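Tips for recording laundry examples at home

If you've signed up to record folding and tidying for the learning system, the first evening with the hand-held gripper can feel a bit like eating peas with somebody else's fork. I'm on my sixth bundle of recordings for Cloveo now, and these are the little habits I wish I'd started with.

Do your dark things in daylight. Black socks and jumpers are the hardest items for the system to learn from, as all the folds run together under a bedroom lamp. Open the curtains, and lay them on something pale.

Pinch a fold, and pinch it shallow. A great fistful of knitting looks secure but tends to drag everything else along with it – a small ridge of fabric between the jaws lifts far more neatly. 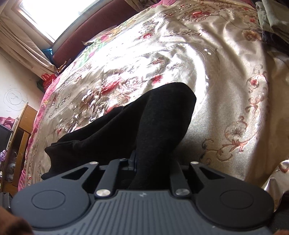 Photo: Leanne Cheetham, Skultirdale

Satin bedspreads are lovely and slippery, so go slowly on them. If the cover ruches up as you pull, let go, smooth it with your free hand and begin a fresh recording. Please don't bin the muddled one! Mark it as a miss and send it in with the rest, as the system needs to see what a poor grip looks like too.

Change something every 14 goes or so. Turn the garment over, move it towards the pillows, swap it for a towel. My first batch was 552 recordings of very nearly the same tea towel in the same spot, and Ludivine Tessier, who checks everything at the Zivunthorpe end, very kindly asked whether I owned any other laundry.

Wipe the jaws with a dry cloth before you start, particularly after anything woolly. Fluff builds up quicker than you'd think, and then thin cotton slides straight out.

Stop for a cup of tea when your wrist gets tired – you'll start snatching at things, and the snatching goes into the recordings along with everything else.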